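Holtwood laundry room – folding cell inspection, July
Inspected by: Brittany Hawthorne
Unit: Olter arm, Ketix control software

1. Emergency stop at table and at door. PASS
Both stop the arm. Door button sticks a little on release.

2. Floor tape and walkway. PASS
Tape lifting near the dryer. Replace before next check.

3. Speed limit with gate open. PASS
Set to 500 mm per second. Reads the same on the panel.

4. Table surface clean, no snags. PASS

5. Cable routing. FAIL
Cable tie missing behind the elbow. The cable can rub at full reach. Fix before the next run.

6. Task check, flat items. PASS WITH COMMENT
Hand towels come out fine – corners are close enough for the shelf. Staff still restack them. 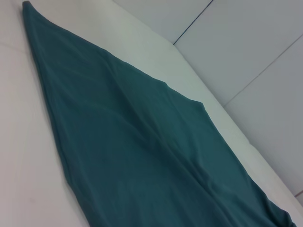 7. Task check, soft or odd-shaped items. FAIL
Nine of 15 pieces folded without help. The usual trouble is a layer doubled under another one. The software takes the outline for the whole piece and folds from there. A person would feel the second layer right away. Keep these items on the hand-folding list.

8. Recovery after a missed grab. PASS WITH COMMENT
Arm retries twice, then waits and beeps. Hard to hear with the washers on. Yokoyama quoted us a light for this, part 639, not ordered yet.

9. Operator present during run. REQUIRED
Do not leave the cell running over lunch.

General comment: Safe to use on towels once item 5 is closed. It does not save us a person yet. Someone has to load, watch and refold, and by hand the same basket goes faster. Look at item 7 again after the next Ketix update.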